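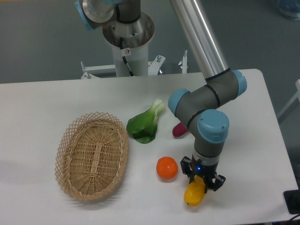 Tabletop sorting task, Zustau student robotics club: basket, bok choy, orange fruit, and the gripper at the yellow item.

Zustau Student Robotics Club
Second progress report to the Buvusska Fund
Period covered: start of term to end of March

Where we stand

The application we sent you promised that by now the students would have an arm clearing a table of mixed produce into a basket, start to finish, without help. We don't have that. We have an arm that does it sometimes, under conditions we chose, and I would rather you read that from me in the second paragraph than work it out from the table at the back.

The club has 22 students on its list. The number who come every week is smaller and the number who write code that ends up on the arm is smaller again. Our application described the whole group as "developing automation skills." I wrote that sentence and I would word it differently today.

Results so far

Students logged 300 attempts in this period. An attempt means one item, picked from the table and released in the basket inside 30 seconds, with no hand on the controls. Of those, 78 met the definition. The first draft of this report, prepared by the students, gave a much better figure, because it counted any attempt in which the gripper closed on something. We talked about it at length and went back to the stricter definition. The looser one is still in their slides for Manow, and I have asked for it to be changed before anyone from outside sees it.

The successes are lopsided. Round items do well. Long items do well when they lie across the gripper and badly when they lie along it. Leafy items are the weak spot, and the notes disagree on the reason: some entries blame the vision step, some blame the angle of approach, and a good many say only "missed." The log sheet had no field for cause until halfway through the period, so I can't tell you which explanation is right. Neither can the students, though several of them are very sure.

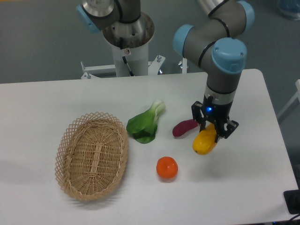
We also can't yet say how much of the improvement since the last report belongs to the software. In that time the students learned where to put things. An item placed a hand's width from the basket is an easier job than one at the far side of the table, and the layouts drifted toward the easy end without anyone deciding they should. From next month the starting positions will be drawn from a sheet printed in advance. I expect the success rate to drop when that happens, and you should expect it too.

Athumani, the planning package we licensed with your money, has been a mixed purchase. It does produce paths that keep the arm clear of the basket rim. It also took five sessions to set up, and the students who did the setup are the only ones who understand it. If they leave, the next group will be starting from a folder of screenshots. A written guide was on the milestone list for this period. It exists as headings.

Spending

Equipment is on budget. Software is over, entirely due to the second Athumani seat, which was used on two afternoons. Travel to Manow hasn't been booked and the line is untouched.

Questions raised at the last review

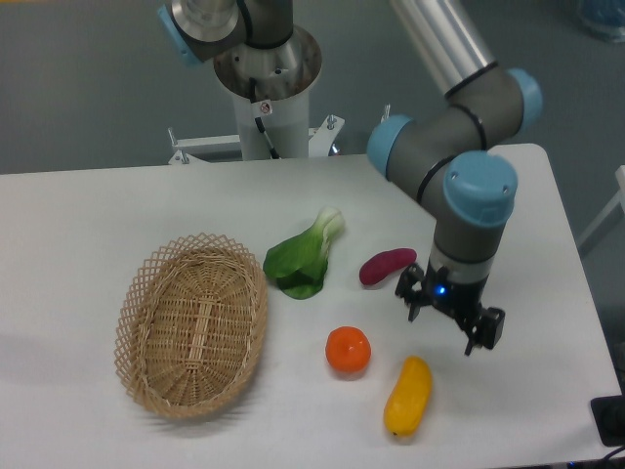 Will the team be ready to enter the sorting event at Manow?
They can enter, since the rules only require a working arm and a signed safety form. Whether they can place is a separate matter, and on the present numbers I doubt it. The event uses layouts the teams haven't seen, which is exactly what we haven't tested.

Could the same result have been reached with a cheaper arm?
Probably, for the task as it stands. The case for the larger arm rested on second-year projects that haven't been defined yet. I'd like those on paper before we use that argument again.

Next period

Fixed starting layouts, as described above.
A cause recorded for every failed attempt, from a short list, with "missed" taken off it.
The Athumani guide finished and tried out by a student who wasn't part of the setup.
A decision on Manow by the end of April.

I am not asking for additional funds at this stage. If the guide isn't done by the next report, please hold the final installment until it is.

Faculty advisor, Zustau Student Robotics Club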